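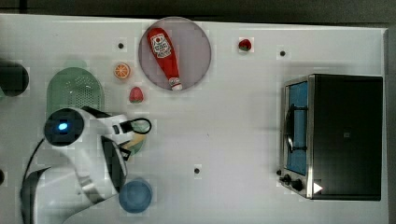 About Ferkico

Ferkico is an independent laboratory for food packaging and shelf-life testing, located in Kustasdale. We measure how packaged foods change between the filling line and the last day printed on the label, and we report the results in a form that a manufacturer can use to set a date code, approve a closure, or reject a film. Our clients are mostly small and medium producers of sauces, dressings, dried fruit, baked goods and chilled ready meals that do not run a laboratory of their own.

We do not manufacture or sell packaging, and we take no commission from companies that do.

How the laboratory started

The company was founded by Pak-hei Ho, a packaging engineer who had spent his earlier career on closure design for viscous foods. The first laboratory was a rented unit on the Fatidside industrial road with one climate chamber, one torque meter and a bench. Work in that period was limited to cap removal torque and seal integrity on squeeze bottles.

Oxygen transmission testing was added when a regional producer of tomato-based condiments asked for an explanation of browning at the neck of its bottles. The cause was a liner that had been changed without notice by the supplier. The investigation led to the supplier-change protocol that we still offer, under which a client sends retained samples from each new delivery of caps or liners for comparison against an approved reference.

The laboratory moved to its present building in Kustasdale in February, once the floor had been rated for the weight of the larger chambers. The Fatidside unit is now used for sample storage only.

What we test

Real-time shelf life. Product is held in its retail pack at the intended storage condition and sampled on a fixed schedule. Standard measurements are pH, water activity, color, headspace oxygen and total plate count. Sensory assessment is available for ambient products.

Accelerated shelf life. Product is held at elevated temperature and the result is used to estimate the real-time date. We accept this work only where the main mode of failure is known to be the same at both temperatures. Emulsions and products with a high fat content often do not meet this condition, and in those cases we quote for a real-time study.

Closure performance. Application torque, removal torque, hinge fatigue on flip-top caps, and leakage under vacuum. Hinge fatigue is run to 200 cycles unless the client specifies another figure.
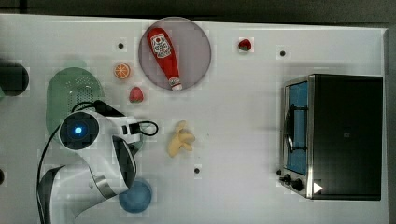
Ketchup bottle on a plate, with a small toaster oven on the same tabletop.

Label durability. Rub resistance, adhesion after condensation, and legibility of the date code. Samples are read by two people independently, and a third reading is made if they differ.

Migration screening. Preliminary screening for rigid plastics and printed films. Full compliance testing is subcontracted to an accredited partner, and the partner's report is passed on without changes.

Equipment and conditions

The building has walk-in chambers for ambient, chilled and tropical conditions. Temperature and humidity are logged continuously and the logs are attached to every report. A chamber that leaves its tolerance band for more than 2 hours is recorded as a deviation, and the client is informed on the same working day, whether or not the samples are considered to be affected.

Calibration of balances, probes and torque meters is carried out by an outside contractor. Certificates are kept on file and can be requested by any client with an open study. 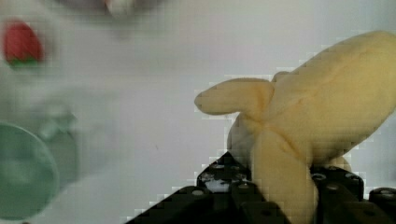
Photo: Ferkico

Sample quantities

The most frequent reason for a delayed start is an insufficient number of packs. A standard real-time study for one product in one pack size requires 288 units. This covers all pull points, duplicates, and a reserve for retests. Closure studies require 100 bottles and caps, supplied unassembled where possible, so that application torque can be controlled here. Packs should come from a single production batch and should carry the normal date code. Hand-filled samples can be tested, but the report will state that they were hand-filled.

Chilled samples must be delivered before noon. Please include the storage history of the batch — the date of filling, the warehouse temperature, and any period in transit — since the study clock starts at filling and not at receipt.

Staff and training

Laboratory staff are trained in-house on each method and must repeat a reference sample before working on client material. The reference is repeated every year. Analysts sign for the measurements they make, and reports are reviewed by a second person who took no part in the work.

We also run a short course for production staff, covering torque checks at the line, retained sample storage, and how to read a shelf-life report.
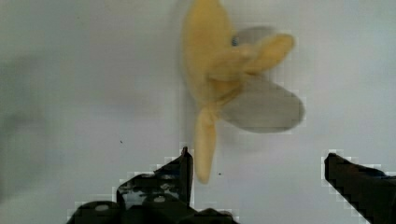

Course groups are kept small, and attendees are asked to bring packs from their own line, including rejects. The course was written with Shen, a training provider that supplies instructors to food plants, and can be given at the client's site if a bench and a level floor are available.

Reporting and confidentiality

Each study ends with a written report containing the raw data, the method references, any deviations and a recommended shelf life. The recommendation is kept separate from the data so that a client may apply a different safety margin. Results belong to the client. They are not used in marketing or shared with packaging suppliers without written consent.

Raw data are retained after the report is issued, and physical samples are discarded unless a longer period is agreed. Storage beyond the standard period is charged per shelf.

Contact

Requests for a quote should state the product type, pack format, target shelf life and storage condition. A drawing of the closure is useful but not required. The sample submission form is available from the laboratory office in Kustasdale.

Page last reviewed: 2023-09-08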